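17 Apr 2022

# A whole day at the Lubis spring food fair

I've been going on about the Lubis spring fair since January, so you can imagine the state I was in when the gates finally opened. Two years without it! I had my big coat on, my empty shopping bags folded in the pocket, and no breakfast inside me whatsoever, which is the only sensible way to arrive.

If you haven't been, it fills the old cattle market and spills down the lane as far as the river. There were almost 70 stalls this time, far more than I remember, and they've moved the hot food up to the top end so the queues don't block the cheese people any more. A brilliant change. You used to have to shout for your Cheddar over somebody's sausage order.

First stop, the Clesico bakery van, because they sell out and I've been burned before. I had a cardamom bun while it was still too hot to hold properly and then bought four more to take home (two made it). They do a dark rye as well, dense as a brick and a bit sour, and if you toast it and put far too much butter on it you'll be happy all afternoon. They cut it for you if you ask, but I'd have it whole, it keeps better.

Then I wandered. I tried a pickled beetroot with horseradish that made my eyes stream, a goat's cheese rolled in ash, and a rhubarb cordial I would cheerfully drink by the bucket. I didn't buy the cordial on the way past, thinking I'd pick it up on the way out, and of course it had all gone. Learn from me!

Lunch was dumplings from Tuvov. Oh, these were good. Pork and cabbage on one side of the tray, potato and fried onion on the other, with a spoonful of soured cream and loads of dill. The potato ones won by a mile. I ate them standing up next to the bandstand while a brass band played film tunes, slightly too fast, and a small child in wellies conducted them from the front. The whole crowd was clapping by the end.

The drinks tent was at the bottom by the river, with Dornine pouring their cider from the barrel. They had the dry one I always get and a new one made with pears, cloudy and quite sharp, lovely with the smoked almonds they'd put out on the counter. You pay a deposit on the glass now and get it back when you return it, so keep a few coins handy. There was mulled apple juice for the drivers and the children too, and it smelled so good that I had one of those as well, for the walk.

In the afternoon it rained, properly rained, for the length of one cookery demonstration. Everybody squashed in under the roof of the old auction ring and we all learned how to make flatbreads in a dry frying pan. Flour, yoghurt, a pinch of salt, a bit of baking powder, roll it thin and get the pan very hot. I've made them at home already and they puff up beautifully. Mine were a funny shape but they tasted right.

A few bits for anyone thinking of going to the next one. Park at the school and walk down, the market car park is full before you've even found it. Most stalls take cards, but the plant stall and the cake table don't. Dogs are welcome everywhere except the auction ring. The loos are behind the bandstand and the queue moves faster than it looks. And take a bag that stands up by itself if you're buying eggs, I speak from bitter experience.

I came home with rye bread, two cheeses, a jar of the terrifying beetroot, a tray of pansies I hadn't planned on and muddy boots up to the laces. Supper was bread and cheese on the sofa. The autumn fair dates aren't up yet but I'm checking the Lubis page far more often than is healthy, and I'll post them as soon as they appear.

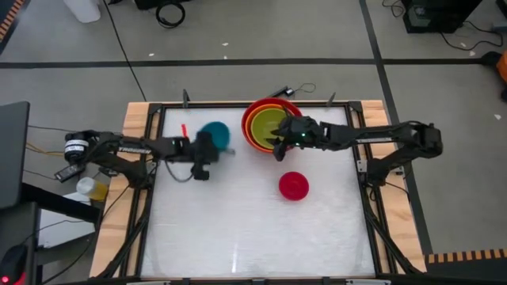
*Photo: Trossen arms at a worktable. Picture credit: the author.*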